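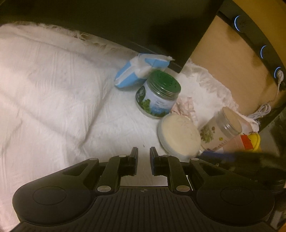
Wrist view, stock pads, gap open. Jar with the green lid is next.

Thread: Stock pads vs. the soft ones on soft packets and round jars
Board: Grippers and End Effectors

pivotcap_fadi
Saturday, August 12, 2023

Long-time reader, occasional complainer. I've been comparing two sets of finger pads on the same two-finger gripper, and I'd like people to poke holes in my method before I spend any more evenings on it.

Set one is the stock pads, flat and dark, the ones in the photo up top. Set two is the Cluten soft pads, which cost more than I will admit in a thread my wife can find. Everything else stays the same: same arm, same wrist camera, same Matar controller, same closing speed.

The test pieces are household containers and wrappers on a woven cloth with fringed edges. I pick one, lift it, hold it, set it down, move to the next. 70 picks per pad set so far.

Stock pads dropped 17. Cluten pads dropped 24.

Yes, the expensive ones lost. Please be gentle.

-- Fadi Fakhoury

gnimri
Which objects made up the drops? If all 24 were the crumpled packet then you've learned something about crumpled packets and very little about pads.

Also what's the force limit on each? Soft pads eat some of your closing distance before they do any work. If you left the width threshold where it was for the stock set, the controller thinks it has a grip while the pad is still squishing.

pivotcap_fadi
Mostly lidded jars, which surprised me. The packet was fine with both. You can grab a wrinkled thing nearly anywhere and it cooperates out of sheer low self-esteem.

Width threshold was the same for both. I see where you're going and I don't like it.

gnimri
I'm going there anyway. Redo it with the threshold shifted by the pad compression.

rosangela_s
Can we talk about the cloth? I'm looking at a long crease running diagonally down toward the gripper, plus more folds on the left, plus fringe. If the jars are leaning in the picture, they're presumably leaning because of whatever is under and around them. So your approach angle is different on every pick and you're crediting the pads for it.

Put a flat mat down and run it again. I did this at work with Gasitz pads and half of my "pad problem" was tablecloth.

pivotcap_fadi
The cloth stays. I don't want to know how the pads do on a flat mat, because I don't live on a flat mat. Flat-mat numbers are what the Cluten people gave me and look where that got me.

rosangela_s
Then you're testing pads, cloth, clutter and luck in one number. It's fine if you want that. Just don't call it a pad comparison in the thread title.

kincaid_ignacio
Siding with Fadi on the cloth, against him on nearly everything else.

Messy surface is fair as long as both pad sets get the same mess. Did they? Did you reset the pieces to the same spots between sets, or did you run all 70 with stock, go eat dinner, come back, and dump everything out again?

pivotcap_fadi
It was soup, and yes.

kincaid_ignacio
OK so alternate. One pick with stock, one with soft, same object, same spot. It's miserable because of the pad swaps but it's the only way the soup cancels out.

Second thing: round lids. In your photo the container with the wide cream lid is sitting very close to the right arm of the gripper. With flat pads that end up a little off center on something round, you get a push before you get a pinch. The stock pads are stiff, so the jar scoots over and centers itself. Soft pads grab the near side first and roll it. I'd bet money that's your difference.

walid_d
Slightly off topic, but what's the round target mark in the middle of the gripper body, the one split into light and dark quarters? Are you calibrating the camera off that? I've been using a printed checkerboard like an animal.

pivotcap_fadi
I use it as a sanity check. If it shows up at a different pixel from yesterday, the camera mount slipped and I go looking for the hex key. It won't replace your checkerboard. One mark gives you one point, and you want many.

walid_d
Shame. I was ready to throw the board out.

Mine slips too, by the way. The Clemia bracket? I put thread locker on it in August and now it slips with thread locker on it.

pivotcap_fadi
Same bracket. I had assumed it was me.

gnimri
Back to the pads. I pulled up my own logs. My stock set did 4,000 cycles before the faces got shiny enough to matter, and the soft set was torn well before that. So even if your rerun comes out even, I'd still run stock and keep the soft ones for fragile stuff.

rosangela_s
What were you picking, though? I've had soft pads last a long time on glass and die in a week on cardboard. Edges kill them. Jars and wrappers are easy work.

gnimri
Cardboard, mainly.

rosangela_s
Well then.

kincaid_ignacio
One more for the list: dark smooth things at the back. You've got a big black panel across the top of your view. If your depth comes from anything optical, that panel is going to return garbage, and the blue-and-white packet is sitting right at its lower edge. I'm amazed the packet was your good result.

pivotcap_fadi
No depth. I teach the approach poses by hand and use the camera to see what went wrong. Low tech, I know. The packet doesn't care.

walid_d
Hand-taught poses for a pad comparison? So when a jar leans another way than it did when you taught it, the arm goes where the jar used to be?

pivotcap_fadi
I nudge it. By keyboard. For every pick.

walid_d
So there's also a Fadi in the measurement.

pivotcap_fadi
There's a Fadi in the measurement.

Plan, then. Threshold shifted for the soft set per Ghassan. Alternating picks per Ignacio. Drops logged per object, with lids and wrappers kept apart. I'll do a short flat-mat run for Rosângela so she'll let me keep my title. Nudging stays until one of you comes over and writes me something better, the couch folds out.

rosangela_s
Keep the title. Log how far you nudge each time, at least. If the soft set needed more nudging then that's a result too.

gnimri
And write down the closing speed in real units. "Same" is not a unit.

pivotcap_fadi
Fine. First alternating run is tomorrow, after I find the hex key.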